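What I Learned From a Summer of Chopping Too Late

My sorghum-sudangrass got away from me the first year I grew it, and I mean really got away from me. I went to a cousin's wedding, came home, got busy with a busted water line, and by the time I walked out to the back field in July the stuff was over my head and the stems were like broom handles. The heifers ate the leaves and left me the rest. I had 37 acres of it!

So when the neighbors started asking whether they should try a summer annual in the gap between small grain and fall seeding, I figured I was qualified to talk, having made most of the mistakes already.

The first thing is soil temperature. Everybody wants to plant the same week they finish corn, and this crop just sulks in cold ground. I wait until the soil is good and warm in the morning (I check at 7 a.m., with a cheap meat thermometer I am no longer allowed to bring back in the kitchen) and then I wait a few more days. My earliest planting ever was also my weediest.

Second is seed depth. An inch is plenty on our silt loam. I ran the drill too deep on the Birum field and got a stand that looked like a bad haircut, thick on the headlands and bald down the middle, and I had to look at it from the kitchen window all season long.

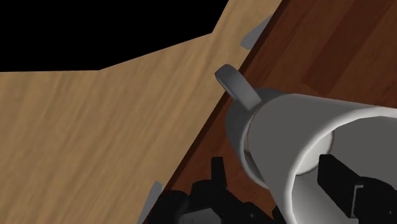
When to Cut

Yamila Insaurralde has been walking my fields for a good while now, and she's the one who got me to quit going by the calendar. She carries a stick with a line on it. If the canopy's at the line, you call for the mower, and if it isn't, you go do something else. The first time she told me to cut I argued with her, because it looked to me like I was throwing away half a crop. We cut it anyway, and the second growth came in so fast I was almost late again.

What I'd missed is that total tonnage and what the cows can get out of it are two different conversations. Tall sorghum-sudan fills a wagon beautifully. It also fills a heifer before she's gotten enough energy to grow on. My shorter cuttings have tested better every single time, and I get more of them, so I've stopped feeling cheated when the windrows look a little skimpy.

Leave some stubble, too. I set the mower high, higher than feels natural if you grew up on alfalfa like I did, and the regrowth comes off those lower nodes. Scalp it and you'll be staring at brown dirt for weeks. I keep one old set of skid shoes just for this.

Getting It Dry Enough

Now for the aggravating part. This is a wet, wet crop, and those stems hang on to water like you wouldn't believe. I've given up on dry hay completely. We lay it out as wide as the mower will throw it, ted it once if the weather's slow, and wrap it or chop it into a bag. My first bag, made from narrow windrows, leaked out the end and smelled so bad my sister parked on the road.

I've grown two varieties side by side, Nilis and Findis, both brown midrib types. Nilis stands up better in a windstorm. Findis comes back a touch quicker after cutting, at least on my ground, and the dry cows seem to clean it up better. I wouldn't drive across the county for one over the other. Buy whichever your dealer has in stock in May and put the difference toward lime.

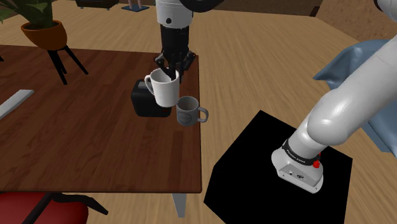 A white mug and a gray one, with a black appliance behind the white one.

Frost deserves a paragraph all its own. Plants in this family can build up prussic acid after a freeze, and young regrowth is the worst of it. Don't graze it right after a frost, no matter how short you are on feed. I pull everybody off before the first cold night in the forecast and keep them off until Yamila and I have talked it over. Drought is a separate headache, with nitrates, so if the crop's been stunted and then gets a rain, send in a sample before you feed it.

Would I plant it again? I already have the seed in the shed. The Naidu field is coming out of triticale this spring, 20 acres, and it's going straight into sorghum-sudan as soon as the ground warms up. I've got the mower man's number taped to the dash, and this time I've told my cousins to hold all weddings until October.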